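Chapter 4
What Will It Really Cost?

The first robot budget I ever wrote was one line long. I was working at Clornwood, I had a quote from Ritano for a pair of arms, and I copied the price into a spreadsheet and went to lunch. By February I had spent 70 percent more than that, and my boss, Junpei Hoshino, had started stopping by my desk a lot!

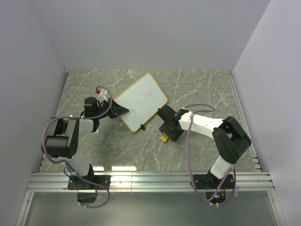
So where did the money go? Mounting hardware, mostly, and cables, and spare fingers (buy spare fingers). Then there was my own time – about 12 weeks of it, which I hadn't priced at all.

In this chapter we'll build a budget the slow way, starting with the job you want done and working back to the parts list. Grab a pencil, because I'm going to ask you to guess at some numbers before I show you mine. We'll begin with the bench and the rail, then move on to power.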